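Presine开放日参观记：一只没有松开的夹爪

Votenbridge园区的开放日办在12月6日，星期日。我报的是下午那一场，参观对象是Presine，一家做双臂操作的小公司，占着园区二号楼的第三层。去之前我在报名页上看到，当天除了常规演示，还有一段故障复盘，由出过问题的那个小组自己讲。我平时在一家食品包装厂管设备安全，对演示兴趣一般，主要是冲着复盘去的。

从地铁站走过去二十分钟，门口没有明显的指示牌，我绕到了货梯那一侧，又折回来。前台登记要填姓名、单位、鞋码。鞋码是因为一层的机加工间要换安全鞋，后来那一层因为人多取消了，鞋也没换成。

同一批进去的人里有几个学生，有两位做医疗器械的，还有一位一路都在打电话。带队的是Aino Keskinen，她在Presine负责测试，说话不快，英文夹中文，遇到专业词会停下来问大家听过没有。她先讲了三条规矩：不跨地上的黄线，不碰桌上的物品，听到蜂鸣声就站在原地不动。第三条她重复了一遍，说往后退的人最容易绊到线。

走廊两边贴着以前的项目海报，多数是抓取类的。有一张讲的是在同一个托盘里区分软硬不同的东西，图表画得很密，我没来得及看完。

操作间在走廊尽头。房间铺了地毯，里面的工作台就是普通办公桌的样子，和旁边办公的桌子挨得不远。我在厂里看惯了围栏和光幕，进门第一反应是找隔离措施在哪里。Aino说这里的机械臂限了速、限了力，属于允许人靠近的那一类，但靠近的前提是所有限值都生效，而那次出问题，恰好有一个限值没有生效。

复盘由Stamatia Giannakopoulos来讲。她是控制软件那边的，事故当天她值班。她没有用幻灯片，手里拿着一本打印出来的日志，讲到哪里翻到哪里。

先说任务。他们当时在跑一项叫Istness的内部测试，内容是让机械臂在桌上处理大小、软硬、形状都不一样的食材，把它们一件一件拿起来，放到指定的容器里。选小番茄是因为它圆、滑、一捏就破，夹力稍微过头马上看得出来。干辣椒正相反，轻，表面皱，夹力不够就会滑出去。两样东西放在同一张垫子上，控制程序必须在两组夹力参数之间来回切换。

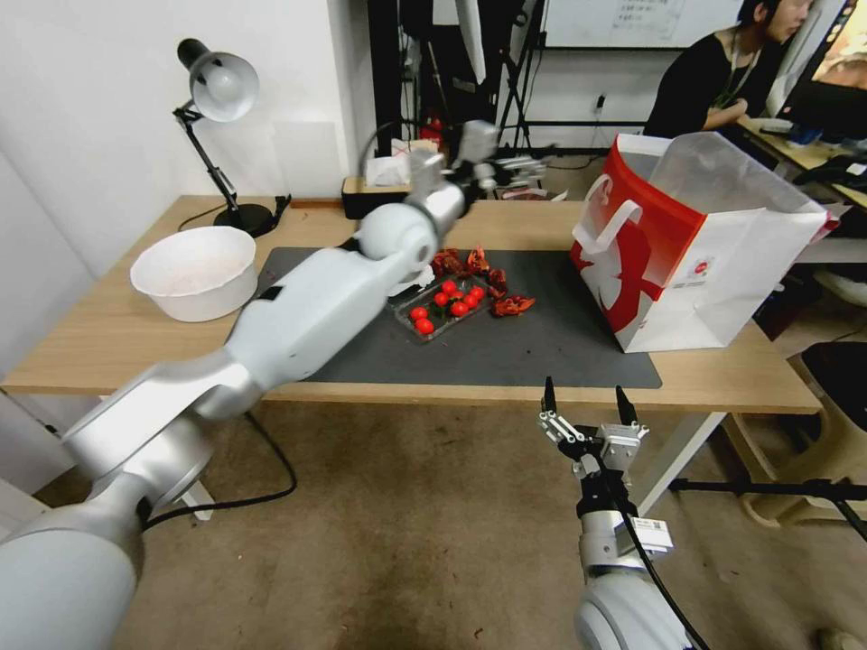
Presine操作间，垫子上摆着小番茄和干辣椒

出事的是第1546次抓取。按日志，前面的动作都正常，机械臂夹住一颗番茄，抬起，移向碗的上方。到了该松开的时候，夹爪没有松开，反而继续收紧，番茄被捏破，汁水流到指尖和下面的连接处。控制程序在这时判断物品还没有抓牢，于是又加了一档力。

值班的人看到番茄破了，没有按急停，而是伸手想把碗挪开，免得弄脏。这时机械臂开始执行下一步，往下走，指尖碰到了他的手背。结果是一道擦伤，没有夹到手指，当天在园区医务室处理了一下。Stamatia讲到这里补了一句，说那位同事就是她自己，并且把手背给大家看，已经看不出什么了。

现场安静了一会儿。有个学生问疼不疼，她说当时没有感觉，是回到座位上写记录的时候才发现的。

接下来是原因。她把原因分成两部分讲，我按自己的笔记整理，可能有出入。

第一部分是传感器。他们用的指尖力传感器来自一家叫Katsaros的供应商，信号线从夹爪一侧走到臂身外面，再沿着臂往下接。长时间反复弯折以后，线在靠近腕部的一处接触不良，读数会突然掉到零，过一会儿又恢复。程序把零读作“没有夹到东西”，所以会加力。这个逻辑单独看没有毛病，夹空了当然要再收一点，但它没有区分“真的是零”和“信号没了”。

第二部分是限值。夹力上限本来应该写在两个地方，一处在任务参数里，一处在夹爪驱动器里，后者是最后一道。测试开始前一周，他们换过一次驱动器固件，升级以后驱动器里的上限恢复成了出厂值，比他们平时用的高得多。任务参数里的上限还在，可是它依赖的就是那个读成零的传感器，等于两道限制同时没有了。

她翻到日志后面一页，念了一个数字，1971。那是换固件以后跑过的全部抓取次数。也就是说，出事以后他们没有马上停掉整个测试，而是换了一根线接着跑，一直跑到1971次，才有人去核对驱动器里的值。她说，对她来说这一段比擦伤严重。换线以后故障不再出现，大家就当作已经修好了，记录上也写的是“线缆更换，恢复正常”。

我在厂里见过一模一样的记录。输送带光电开关误触发，换开关，写“恢复正常”，过了几个月才发现是接地的问题。所以听到这里我把笔记本翻了一页，后面基本是逐句记的。

他们是怎么发现的，说起来也很偶然。Aino要给另一台设备抄一份参数表，顺手把这台的驱动器读了出来，和表上的对不上。她先以为是自己抄错了行，重新读了一次，还是不对，然后才去叫人。测试当晚停掉，之后停了18天。

停下来的时间里做的事情，我记了这些：

传感器读数为零时，程序先看信号有没有心跳，没有心跳就保持当前位置，不加力，也不松开，同时响蜂鸣。

为什么不松开，有人问。Stamatia说他们争论过。松开对人比较好，但如果夹的是玻璃瓶或者刀具，松开就是往下掉。最后定的是保持不动，由人来按释放键，释放键和急停分开，颜色也不一样。

驱动器里的上限改成每次上电都读一遍，和参数表不一致就不允许启动。

线缆走法换了，腕部那一段留了余量，弯折次数单独计数，到数就换，不等它坏。

桌面的规定也改了。机械臂上电期间，任何人不伸手进垫子上方，要拿东西先按暂停。垫子的边就是界线，这个办法很土，但是看得见。

值班表改成两个人一组，一个看屏幕，一个看桌面，看桌面的那个手边放急停。

最后一条，两位做医疗器械的参观者有不同意见。其中一位说，两个人的时候反而容易互相指望，他们单位试过，后来改回一个人，但是规定每隔一段时间必须换班。Aino把这句话记下来了，说会拿回去讨论，她自己也觉得看桌面的那个人过半个小时就会走神。

讲完以后有一段现场演示，内容是故意拔掉传感器的信号线，看夹爪的反应。演示前Aino又说了一遍蜂鸣的事。机械臂夹起一颗番茄，抬到半空，她在控制台那边断开信号，蜂鸣响，机械臂停住。番茄完好，夹爪没有再动。我们全都站着没动，倒是那位一路打电话的先生手机响了，他也没敢接。

第二次演示不太顺。信号断开以后蜂鸣响了，但机械臂停住之前还往下走了一小段，肉眼看大概有一指宽。Stamatia解释说这是减速距离，换了速度档就会有差别，数值在他们允许的范围里。我问这个范围是怎么定的，她说按桌面到指尖的最小间距倒推，留了余量，文件可以给我看。演示完她确实把那一页找出来了，推算过程写得清楚，只是用的是空载数据，夹着东西时的停止距离还没有补测。她在页边写了“补测”两个字，写完给我看了一眼。

提问时间比计划的长。我问得多一些，把几个回答写在下面。

问固件升级有没有变更单。有，但是变更单上的检查项只有“能正常开合”，没有要求核对参数。现在加了一页，升级前后各导出一份参数，两份一起附在单子后面。

问那次擦伤有没有上报。报了，报给了园区，园区来人看过，主要问了急停按钮的位置。当时急停装在桌子的另一头，伸手够不着，现在多装了一个。

问供应商那边怎么说。Katsaros换了线，也给了弯折寿命的数据，不过那个数据是在直线往复的条件下测的，腕部又弯又扭，不能直接套用。Presine打算自己做一组，做出来以前先按一个保守的次数更换。

问测试为什么不放在围栏里面做。Aino答的，她说他们要测的就是和人在同一张桌子上工作的情形，加了围栏，人手伸进来这种事就永远不会在测试里出现，会留到客户那里出现。我不完全同意。至少在换过固件、改过参数以后的头一批抓取，应该离人远一点跑。我当场说了，她说可以考虑，没有答应。

散场以前，每个人领到一张反馈表，一面问展示效果，一面问安全方面的建议。我把背面写满了，主要是三点：故障关闭的条件要写明验证了什么，不能只写换了什么；停止距离要在带载条件下补测；新来的人第一次值班前，应该亲手按过一次急停和一次释放键，知道两个键按下去各自会发生什么。

Aino送我们到电梯口，说复盘的文字版整理好以后会发到报名邮箱里，人名会去掉，日志节选会保留。到我写这篇的时候还没有收到，收到以后我会对照笔记改正上面可能记错的地方。

回去以后我做了一件事，把厂里两台装箱机今年的维修记录调出来，筛了所有写着“恢复正常”的条目，打印出来放在班组长桌上，请他逐条补写当时是怎么确认的。目前补完了第一台。

给想去的人几句：下一场开放日的时间贴在园区公告页上，需要提前报名。二号楼的货梯和客梯不通，从正门进。三层的饮水机在走廊右手边，操作间里面不能带水。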